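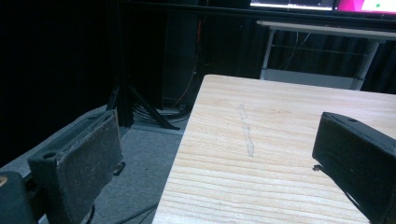

Members of the Amadberg Technical Education Network visited the Codero demonstration room on Fri 2 March for an introduction to the way everyday handling tasks are taught to machines. The visit was arranged by Bernadette Deschamps, who coordinates the network's program of workplace visits, and was open to teaching staff and to students in their final year.

Visitors were received by Juwita Kusuma, head of the Codero handling group. In her opening remarks she explained that the group records people doing simple jobs with a pair of hand-held grippers. Each gripper has two fingers and carries its own camera, so that the recording follows the job from the position of the tool. The recordings are later used in training the software that guides a robot arm.

The demonstration concerned the placing of soft and loosely shaped articles in a bin. Ms. Kusuma noted that such work is harder for a machine than the handling of boxes, as cloth and knitted goods seldom lie the same way twice. 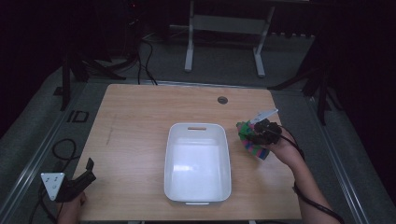
Tane Bolger of Codero then spoke on the part played by the operator. New operators are asked to work at an even pace and to keep the fingers well open until they are close to the article. A hurried approach may still end with the article in the bin, but the recording is of less value – and it is often set aside when the day's work is reviewed. The archive for this line of work now holds 1618 accepted recordings.

Several questions were raised on the choice of articles. Mr. Bolger replied that striped and patterned goods are of interest to the group, as a fold can change the order in which the colors appear.
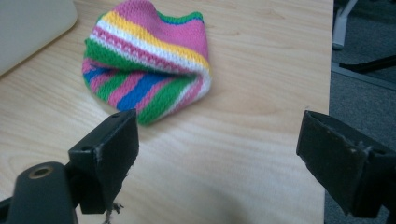
Lindsay Hapeta, who teaches workshop practice, asked how much attention is given to the wear of the finger pads. The visitors were told that pads are inspected at the start of each session and that the date of every change is entered in a log. Ms. Hapeta has since requested a copy of the log sheet for use with her own classes.

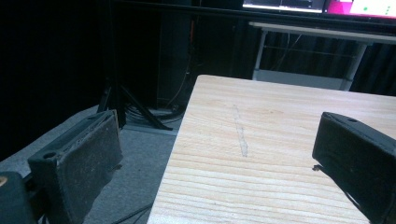 View from one of the hand-held grippers, with its fingers open on either side of the wooden board.

The afternoon closed with a discussion of training routes into the field. The network thanks Codero for its hospitality. A second visit is planned, with 70 places available, and requests should be sent to Alby Cartwright at the network office before the end of the month.

Home | News | Visits | Courses | Contact

Recent items
Orkard workshop: places remaining
Rweyemamu lecture series – revised program
Notes from the winter meeting of teaching staff
Changes to the equipment loan form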